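21 September 2020

Second day with the Zasico hand-held grippers, and I am starting to like them a lot more than I did the first time I picked them up (my wrists may disagree by tonight). Abilio Rivas put the new firmware on both controllers before lunch, so the closing delay we had with the old Prydderch pair should be down to around 13 ms. I still want to measure that properly and not just trust my fingers!

Settings for now: 200 Hz on the encoders, grip force limit at 6 N on both sides. Abilio wanted to go higher, but with thin cloth or bag material I'd like to stay gentle until we know how the metal fingertips treat it. Soft stuff is so much harder than the tray and lid work, where you can feel right away if you're lined up.
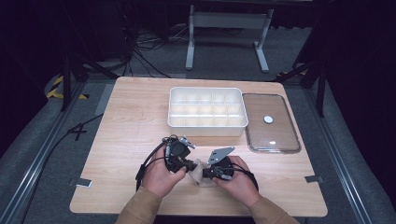 My main complaint is still the cables. They pull a little whenever I turn my hands inward, and I catch myself moving around them, so I'd love to try a lighter sleeve or a clip up near the elbow. Will write to Hostumholm and ask what they use. If they have something good, we could order it in time for the October runs.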